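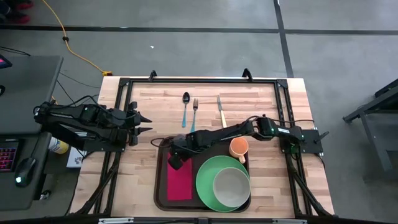
Table Settings, Doubted
A gallery page by Delyth Trevor

I have been promised a calmer breakfast by a great many people who sell trays. Zindden promised it in their spring leaflet, Brarkmont promised it on the box, and a woman at the Nakstead housewares fair promised it to my face while wrapping a plate I hadn't agreed to buy. I remain unconvinced. A tray is a small table you have to carry, and most of what goes on it could go straight on the large table you already own.

Still, I said I would do the single-place setting for January, so this page is all about one person's worth of dishes. The notes below are arranged by item. Readers who want the big holiday tables will find them in the December gallery, along with the argument about chargers.

The tray
Dark brown, rectangular, set down on pale streaky wood. I'll give it this much: dark on light works, and you know where the meal is supposed to happen. Whether you need telling is another matter. Eluned Jarman, who lent me her notes from 9 years of running a guesthouse, swears by a tray for every guest and says they spill less. She has no figures for this and I have asked twice.

The napkin
Magenta, laid flat and upright on the left side of the tray. No fan, no swan, no ring. I approve of the flatness more than the color. Magenta next to green is the sort of pairing that shopping guides call "playful," and I notice they never have to look at it before coffee. My mother would have put the fork on top of it. I would too, mostly to save space.

The plate and bowl
The plate is green and large, and the pale gray bowl stacked on it sits toward the lower right. The bowl has a light green rim, so somebody designing dishes was thinking about how they'd look together. Fine. My complaint is with the stacking. A bowl on a plate makes sense for soup and the bread that goes with it. For cereal it gives you a second thing to wash. If you do stack, I'd center it, although Myfanwy Gronow wrote in after the last gallery to say that off-center leaves a useful crescent for toast. She may have a point, and I am still thinking about the toast.

The cup
Small, orange, with a handle and a lighter inside, up near the top right corner of the tray. That is where every etiquette book puts it for the right-handed, and I have no quarrel with the position. I do have one with the size. People who own small cups spend their mornings getting up to refill them. The Zaidi catalog lists 174 cups and I counted hardly a generous one among them.

The silverware
A spoon, a fork and a knife, lined up in that order from left to right on the far half of the table, off the tray altogether. The spoon and fork have matching light blue handles and dark metal ends. The knife has a silver blade and a pale tan handle, and it keeps a bit of distance from the other two.

I am supposed to object to the mismatch and I don't. Matching sets are the biggest racket in the housewares trade – you lose one teaspoon and suddenly the whole drawer is "incomplete." What I do object to is silverware lying beyond the cup when the plate is down here. By the book, the fork goes left of the plate, and the knife and spoon go right, with the knife on the inside. I have never thought much of the book, but on this point it matches where hands are.

Colors, counted up
Green, magenta, orange, light blue, brown, gray, tan. Rigoberto Guzmán, who edits these pages, thinks a bright setting cheers up a dark month. I think toast cheers up a dark month. He has asked me to mention that readers' letters ran in his favor last time, so I have mentioned it.

If you want to try it
Use what is in the cupboard. You don't need the 361-page Brarkmont guide, and you certainly don't need the tray liner they sell with it. Pick one plate, one bowl if there's something to put in it, and the biggest cup you have.

Next month is serving spoons, with Marichka Hrytsenko, who owns 160 of them and intends to defend every one. Letters to the usual address.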